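We use cookies to remember your settings and measure traffic. Accept | Manage preferences

Review: Lukent workcell setup kit, kitchen edition

Tested on a simulated cooktop cell with one seven-joint arm

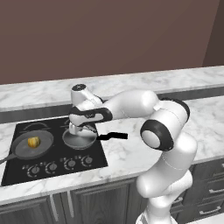
Lukent sells its setup kit as a way to get a single-arm cell from an empty project to repeatable runs without writing the usual pile of startup scripts. The kitchen edition adds cooktop and cookware models, a base placement tool, a gripper calibration routine and a maintenance log. I ran it for most of October on the Firngate simulator, with a Nanel controller bridge in the loop so that the same settings could be moved to hardware later. This review covers the simulated cell only.

Installation

The installer unpacks into one folder and does not touch the system libraries. It asks for the path to Firngate, the path to the robot model and a units setting. Check the units setting twice. The default is millimeters, the robot model I used is in meters, and the installer accepts the mismatch without a warning. The first launch put the arm far outside the room. Changing the value in the settings panel did not help until I deleted the cached collision meshes by hand.

Placing the base

This is the strongest part of the kit. You pick the objects the arm has to reach, and the tool marks the floor area from which all of them can be reached with the gripper pointing down. For a cooktop set into a counter, the usable area is smaller than it looks, as the arm has to come up past the counter edge and then reach back over it. The tool takes the counter edge into account. It does not take drawers into account unless you mark them as moving parts. I had a good base position that would have blocked a drawer bank from opening, and found out only when I added a drawer task.

Placement results are saved with the cell and can be compared side by side. I would like to see joint margin listed next to reach. At present it sits two menus down, under Diagnostics, and it is the first number I want when choosing between two positions.

Gripper calibration

The routine moves the open gripper down over a reference object, closes it, and compares the contact point with the modeled one. Lukent suggests a block. I used the rim of a small pan, which is closer to the real task and a harder test. A thin curved rim shows up any error in the tool offset at once, where a block tends to hide it.

With the stock offset, 79 of 100 grasps on the rim held through a short lift. Most of the failures were the same fault: one finger landed on top of the rim and the controller kept pushing. After running the routine and setting the offset again, I repeated the test from the same start poses and all 100 held. The pan was not moved between the two sets, so this says nothing about other placements on the burners.

The routine has one bad habit. It writes the new offset straight to the active cell and keeps no copy of the old one. Export the cell before you start.

Collision shapes

The cookware models are good to look at and only fair to work with. Each pan ships with 2 collision shapes, a coarse one and a fine one. The coarse shape fills in the bowl, so anything placed inside a pan sits at rim height or gets pushed out when the simulation starts. The fine shape behaves properly but slows the planner. I settled on fine shapes for any pan that is gripped or holds food, and coarse shapes for everything else.

Handles need attention too. They are included in the fine shape but left out of the coarse one, and the planner will happily route the forearm through a handle it does not know about. The cooktop knobs are modeled as fixed bumps. That is fine for collision checks and no use if you want the arm to turn them.

Upkeep

A simulated cell drifts as files change. The maintenance log records the version of every model, offset and controller gain at each run, and flags anything that differs from the last good run. It caught a changed friction value after a Firngate update that I would have spent an afternoon looking for.

The checks I now run before each batch:

- Load the cell and confirm that nothing moves while the arm is holding still.
- Run the log comparison and read the flagged lines.
- Drive the arm to its home pose and to the pose above the pan.
- Do a single rim grasp and look at the finger forces.

The force plot is clear and can be exported as plain text. The scale resets each time you reopen the window - a small annoyance, but a daily one.

Controller bridge

The Nanel bridge connected on the first try and kept its timing during long runs. Stopping is less tidy. If you close the simulator before the bridge, the bridge holds the last joint command and sends it again on reconnect. In simulation the arm jumps. On hardware I would want this fixed before anyone stood near it. Lukent's manual gives the correct shutdown order, in an appendix.

Compared with Kim

I have used the Kim toolset for the same work. Kim has better food and soft object models and a much better manual. Its base placement is manual, and it has no version log. For a fixed cell that will run the same few tasks for months, I prefer Lukent. For trying out many short tasks with different objects, Kim is quicker to change over.

Verdict

Worth buying for the placement tool and the log. Check units, export before calibrating, and use the fine shapes on any pan the gripper touches. The bridge shutdown behavior needs a fix in the next release, and I will retest when it arrives.

Contact | Terms of use | Copyright, all rights reserved | Back to top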